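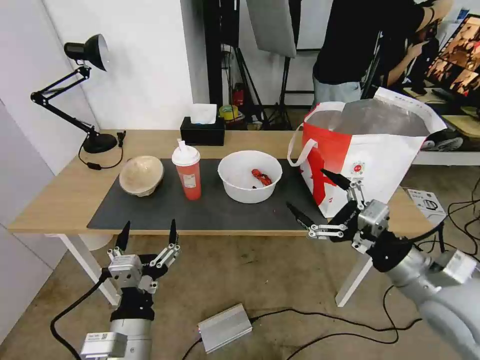

Zelulbridge Community Dental Clinic
Patient Outreach Group — minutes, September meeting

Start 6:10 pm, small meeting room. Quorum OK. Notes typed up the same night, shout if something is wrong.

1. Last minutes
Accepted. One fix — the mouthguard order was for the middle school, not the high school.

2. School screening visits
Gomomholm elementary done. 276 kids on the list, 201 consent forms back. Better than spring. The rest mostly the two younger grades, forms going home in backpacks and staying there. Front office at the school will send a text reminder with a link this time.

Hygienists said the gym was too dark for a proper look at back teeth. Ask for the library next time, or bring the second headlamp. Also the folding chairs are too low, everyone had a sore back by lunch.

Letters to parents: three versions now (all fine / see your dentist / see your dentist soon). Middle one got the most phone calls, people couldn't tell how worried to be. Reword. Suggested "within the next couple of months". Agreed.

Action: front desk to redraft, send round before the next visit.

3. Fluoride varnish
Long talk. Current supplier keeps back-ordering the unflavored. Kids who hate mint just refuse. Sachdeva Dental Supply quoted on a mixed case, price close to what we pay now, delivery quicker. One member wanted to hold off until the current boxes are used up. Fair point, there's a cupboard full.

Agreed: small trial order from Sachdeva, use old stock first at the clinic, new stock for school visits only. Check expiry dates on the cupboard boxes before anyone takes them anywhere.

4. Toothbrush packs
1000 brushes in, child size soft. Timers didn't come, supplier says next month. Go ahead with out them? Vote: yes, all but one.

Pack contents as before: brush, small paste, floss, the card. Card still has the old after-hours number on it!! Do not hand out. Reprint needed, black and white is fine.
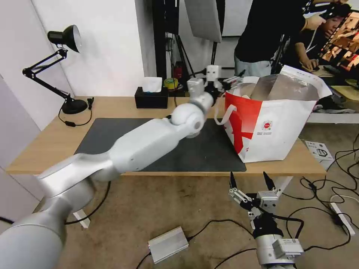

Desk with paper shopping bag, Zelulbridge.

Packing evening to be fixed once the cards are back from the printer. Probably two hours if enough people come. Rubber bands ran out last time, someone bring some.

5. Evening talk — dry mouth and medicines
Skondora senior center has offered their hall, free, any evening but bingo night. Topic came from the patients. Lots of people on blood pressure pills asking why their mouth feels like cardboard. Talk to be short, 30 min was thought too long, then questions.

Points to cover: sipping water, sugar-free gum, why sucking hard candy all day is a bad plan, what to ask the pharmacist. No advice on stopping any medicine — speaker to say so clearly at the start and again at the end.

Large print handout. Last one was too small, people complained and they were right.

Denture cleaning demo after, if time. Needs a sink nearby, check with the center.

6. Missed appointments
No-shows up again at the free morning sessions. Ideas: call the day before instead of text only, keep a short-notice list, offer 10 slots later in the day for people on shift work. Charging a deposit was raised and dropped, not the point of a free session.

Try the phone calls until the next meeting and see. Later slots need the clinic manager's say, group can't decide that. Will ask.

7. Web page
Opening hours wrong on the mobile version, right on the desktop one. The page on baby teeth still says first visit at age three, should be by the first birthday. Needs changing this week, not next month. Spanish version of both letters to go up too, after item 2 reword.

8. Any other business
— Water fountain outside the waiting room dripping again. Reported.
— Poster about grinding at night has gone from the hallway. If you took it for a visit please bring it back.
— Somebody asked about charcoal toothpaste for the newsletter. Yes, short piece, keep it calm. Main thing is it can be rough on enamel and many have no fluoride.
— Parking at Gomomholm: use the side lot, front is for buses.

Next meeting same room, start 6 pm sharp as there's a booking after us. Items for the agenda to the front desk by the week before.

Closed 7:35 pm.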